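Setting out the small canteen

Ovidiu Oprea has spent most of his working life on the layout of staff meal rooms, first for a catering supplier and now through his own practice, Dorkano. His current subject is small: the canteen that serves fewer than 70 people and has no full-time kitchen. He spoke with us in April, between two site measurements.

The first thing he looks at is the queue. "People draw the tables first and put the line wherever is left over," he said. "Then the line crosses the door to the wash-up, and every tray going out meets a tray coming in."

His method is to fix the wash-up, then the drop-off point for used dishes, then the serving counter, and to leave seating until last. At Sulden, a packing plant with 40 staff on the day shift, this meant moving the counter to the opposite wall. The plumbing stayed where it was. The work took two nights, and the meal break was kept at its previous length.

Oprea is less interested in furniture than his clients expect. He specifies folding tables for most rooms under a certain size, on the grounds that the same room is usually wanted for training or first aid. He asks that they be light in colour so that spills show, and that the legs lock without a tool. On crockery he prefers mixed materials. Steel plates stack tightly and do not chip. Plastic bowls are quieter in the rack. Mugs are bought in a darker colour, as tea stains are the most common reason for early replacement.

"I ask for one place setting to be put out before anything is ordered," he said. "Plate, bowl, mug, fork, spoon. If the tray won't hold it, you have bought the wrong tray." 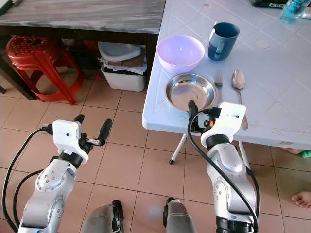
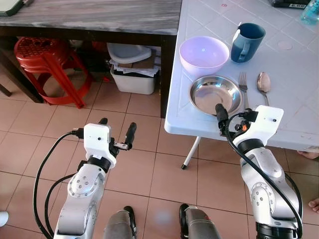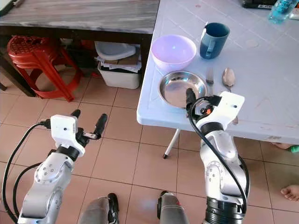

Nhi Đoàn disagrees with him on the trays, and told us that a canteen of this size should do without them altogether. In her view they double the load on the wash-up and encourage people to take food they leave behind. She would put the cutlery at the tables and have diners carry a plate in one hand and a mug in the other.

Oprea has heard the argument and accepts part of it. Tray-free service worked at Ultach, he said, where the longest walk from counter to seat was 6 metres. Past that distance he found that soup was the limiting item. "You can carry a plate and a mug. You can't carry a plate, a mug and a full bowl, so you go back, and now you're in the line twice."

The remaining question is storage. He allows one spare setting for every 2 in use, kept on open shelving below the counter, and he will not fit cupboard doors in a serving area. Doors get left open at shin height, and the centre of the room is where people are looking.

He is now drawing up a room for Ngô, a printing firm that has never had a canteen. The staff currently eat at their machines. The wash-up will go on the north wall, beside the existing drain, and the door to the loading dock will be rehung to open outward.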